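A small place for cables: a talk with Velimir Omerović

2024-06-09
Text: Todor Ivanov

Velimir Omerović has repaired and tested household electrical things for most of his adult life. Since February he also gives evening lessons at Doltemus, the open workshop on the upper floor of the old Nedeljković printing house in Jedska. The lessons are about very ordinary objects: extension cords, adapters, power strips. I wanted to know how a person can speak for a whole evening about a power strip, so I went to meet him.

He makes tea first and does not hurry. "People come with a question about a lamp or a heater," he says. "I ask them what is it plugged into, and they don't know. It is behind the sofa. It was there when they moved in."

His course had 39 people in the first group. The rooms are not large, so the group was divided, and everyone was asked to bring one strip from home. Velimir remembers that evening with pleasure. Some strips were yellow from age, one was closed with tape on both ends, and one had a cord so long that its owner carried it on the shoulder like a climber.

"I did not laugh," he says. "I have the same kind at my mother's house. I only asked them to put it on the table and look at it from all sides."

Looking from all sides is his main method. He wants people to read the small text on the bottom, where the maximum load is printed, and to compare it with what they connect. Then they go along the cord with their fingers, slowly, from the strip to the plug. A soft place, a crack or a hard bend is enough for him to say goodbye to the whole thing. He does not repair molded plugs and does not advise others to try.

I ask what mistake he meets most often. He answers before I finish.

"One strip into another strip. And then a kettle in the second one. Please write this in your article."

The second mistake is the cord under the carpet. The third is a strip that hangs in the air by its own plug, behind a desk, and pulls the contacts out a little every time somebody moves a foot. For desks he likes to screw a simple tray under the top, and he puts the switch on the side where the hand can find it. Doltemus ordered trays of this kind from Flullau, a small metal shop, and has given out 232 of them to people in the neighborhood. Velimir says the shape could be better, because the corners are sharp.

He also has opinions about color. White cords, in his view, show damage and dirt earlier than black ones, and for this reason he prefers them in lessons. A light surface helps too, he says, and nothing else should lie next to the strip.

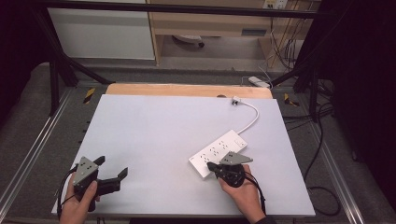
"When a thing is alone on the board, you see the cord and where it goes," he continues. "At home it is in a nest with five other cords, and you unplug the wrong one. Everybody has done this. I turned off my wife's computer 2 times in one week."

Did she forgive him? He says that she bought labels. Now every plug in their apartment has a name written on it, including the refrigerator.

Before I leave, I admit that I have at home a strip from my student years, which I never checked. He asks me how many years this is. I count, and it is more than 3 apartments ago, so I cannot say exactly.

"Bring it," he says. "And bring the one from the kitchen also."

The next lessons at Doltemus begin after the summer break. Participation is free, and places can be reserved at the front desk in Jedska.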